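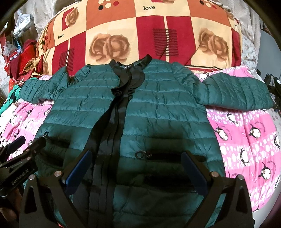 Why Do Fluffy Things Keep You Warm?

Foso Kids Science Corner
May 2, 2023

Think about the coldest you have ever been. Maybe your toes went numb at the bus stop, or you jumped into a lake in July that turned out to be way chillier than it looked! Now think about climbing into bed afterward and pulling the covers up to your nose. At first the bed feels cold. A few minutes later it's the coziest place on Earth.

So where did the heat come from? You might guess it came from the covers, but a blanket can't make heat. Neither can a sweater or a pair of mittens. The heater in your bed is you!

You are a heater

Your body is always busy. Your heart is pumping, your muscles are moving and your stomach is working on lunch. All of that turns the energy in your food into heat, day and night, even while you're asleep.

Heat likes to travel, and it always moves from a warmer place to a colder place. On a chilly day that means it moves away from you. It can pass straight into cold things you touch (hello, bathroom floor), it can get carried off by moving air, and it can beam out from your skin the way warmth beams out from a campfire.

Scientists call anything that slows heat down an insulator. And one of the best insulators is something you can't even see: air!

Air that stays put

Wait a second. Isn't wind made of air? And doesn't wind make you cold?

Yes, and that's the tricky part. Air is a great insulator when it stays still. When it blows around, it grabs the warm air next to your skin and whisks it away. To use air to keep warm, you have to trap it in lots of tiny pockets where it can't go anywhere. Feathers do this. So do fur, wool and the fluffy filling inside a winter comforter.

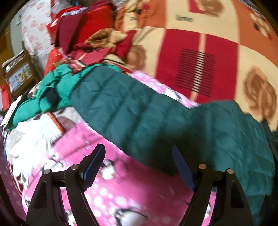

Birds are champions at trapping air. Even a tiny sparrow can puff up into a little round ball on a winter morning, and all that puffing makes more room for air between its feathers. Penguins have an even tougher job, because many of them live where the wind is icy and the water is too. The cartoon penguins on the pink blanket with the white dots don't have to worry about that, but real ones wear short, stiff feathers that overlap like shingles on a roof. Underneath is soft down that holds air close to the skin, and under the skin many kinds have a thick layer of fat as well. Some also huddle in big groups and share their heat, which is a pretty great idea.

What about really cold places?

The weather station on Mount Lundmont sits 2,773 meters above the sea, and the village of Mukura is far below it at 1,641 meters. It's usually colder up at the station, so people there dress in layers. A thin shirt, a sweater and a jacket can work better together than one thick coat, and you get extra air between the layers for free! If you get too hot on the climb, you can take one off. 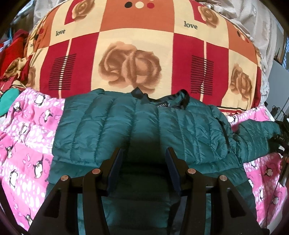

Why does wet stuff feel so cold?

When your socks get soaked, water fills up the little pockets where the air used to be. Water carries heat away much faster than still air does. Then the water starts to evaporate, and that uses up heat too. Brrr! Time for dry socks.

Squashing is a problem as well. If you sit on a fluffy comforter, you push out lots of the air, and that part can't insulate as well until it puffs back up. Give it a good shake and the air rushes back in.
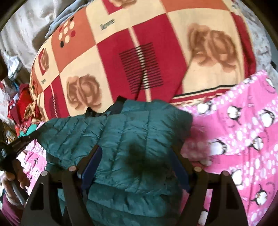 Color and pattern are a different story. Indoors, what matters most for warmth is how thick something is and how much air it can hold. A cushion can be covered in red and cream squares, big brown roses and the word "love," and none of that printing makes it a better insulator. The stuffing does that job. Outside in bright sunshine, color can matter more, because dark things soak up more sunlight than pale ones.

Try it: the cozy jar test

You need:
3 jars of the same size, with lids
A wool sock
A thin cotton T-shirt
A thermometer
Warm water from the faucet

1. Ask a grown-up to help you fill the jars with warm water. Ours started at 107 degrees Fahrenheit.
2. Put on the lids. Slide one jar into the sock, wrap one in the T-shirt and leave the last one bare.
3. Guess which one will stay warm the longest and write it down.
4. After half an hour, open the jars and check each one with the thermometer.

Want to go further? Get the sock wet and run the whole test again!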